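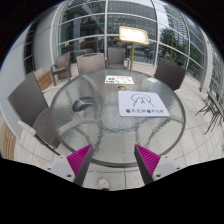

Tsion Gebru wrote to our page that a glass table is the worst place in the world for a mouse, and that she would like to hear one good word in its defence. I took her message with me when I went to speak with Lemlem Negussie about the terrace at Skumness, and I read it to her before we had even ordered our tea.

She laughed and put down her keys. "She is right. I chose these tables for eating. The glass has these small waves in it, like water when there is a little wind, and when I chose it I was thinking about plates. A mouse does not like waves. The arrow on the screen goes to the corner and stays there."

People began to bring their work outside in the second summer. First it was one student with a laptop, then two men who drew kitchens for a firm called Belteck and stayed until the evening. Lemlem says she watched them put menus under their hands, then newspapers, then a scarf. "When somebody puts a scarf under the mouse, you understand that you have to buy something."

What she bought was a white mat with rounded corners. It has a simple line drawing of a head on it and a row of Chinese characters. I asked her if she had looked for that drawing specially.

"No, I looked for white. The black ones become warm in the sun and your wrist is not happy. This one was in a box with others at Woldemariam, where I buy paper and pens for the office. The drawing made me smile, so I took it. Customers ask me what the words say and I tell them to ask somebody who has learned Chinese. I have had two different answers already."

I asked how she keeps it clean next to so much coffee. She answered this very seriously. The mat is washed in the sink with a drop of dish soap and a soft brush, and then it lies flat on a towel over the night. It must never hang, she says, for then it gets a bend in the middle which does not go away. She once tried to dry it on the back of a chair and needed three days under the cookery books to make it flat again.

We talked then about the table itself. It measures 108 centimetres across and came from Drurnier together with the others. The rim is dark grey and the glass lies inside it. Between glass and rim there is a narrow line where crumbs go, and sugar, and once a whole earring. Lemlem goes along this line with a wooden stick, the kind that one uses for grilled meat, and after that with a cloth. For the glass she takes warm water and a little vinegar.

"With flat glass you see every finger," she said. "With this glass you see nothing until the sun is low, and then you see the whole week. So I clean it late in the afternoon, when it tells me the truth."

I had brought a question of my own about small things. On any table where people both eat and work, there is a moment when the pens, the tape, the cards and the papers become more than the food. How does she keep order?

"I have a rule, but it is a soft rule," she said. "What belongs to work stays on one half. What belongs to lunch stays on the other half. The mat is the border. If I come with soup and there is no place for the bowl, I wait with the soup in my hand. I say nothing. It works very quickly." 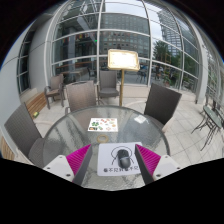

The mat and a mouse on the terrace table, with the card of coloured pictures farther back.

Paper is her true enemy outside. A receipt, a folded note, a label which somebody has pulled off – all of it travels from table to table and ends in the hedge. She keeps some 200 paper napkins in a drawer indoors, and gives them out by hand, two for each person. Last November a strong wind took a full holder of them and she was picking them from the neighbour's roses until it was dark.

About the chairs she has more mixed feelings. They are woven, and they do not all have the same shape or the same shade. I said that I liked this. She said that she likes it as well now, but that it was no plan. When she wanted to buy more of the first kind, they were not made any longer, so she took what was nearest in colour.

"The high backs are for people who stay long," she explained. "You can lean and close your eyes a little. But for a mouse, you need your elbow on something. Then I say, please take a chair with arms. People do not think about the elbow until it hurts."

She cleans the weave with the small brush of the vacuum cleaner, and in spring with a hose. After the hose the chairs stand in the shade for a full day. Strong sun on wet weave makes it hard, in her experience, and a hard strand breaks at the corner of the seat, where everybody sits down first.

I asked whether she had thought about changing the glass for another kind of top. She had a price for it, 49 for a simple round cloth with a soft back and 700 for new tops on all the tables, and she decided for neither. A cloth hides the light that comes through to the ground, and she is fond of that light.

Before I left, I asked what I should write back to Tsion Gebru. Lemlem thought about it while she moved the sugar away from my notebook.

"Write that she is right about the glass. And that she can have the mat if she comes before eleven. After that there is usually a person on it."

Interview: Etenesh Wako, August 13, 2018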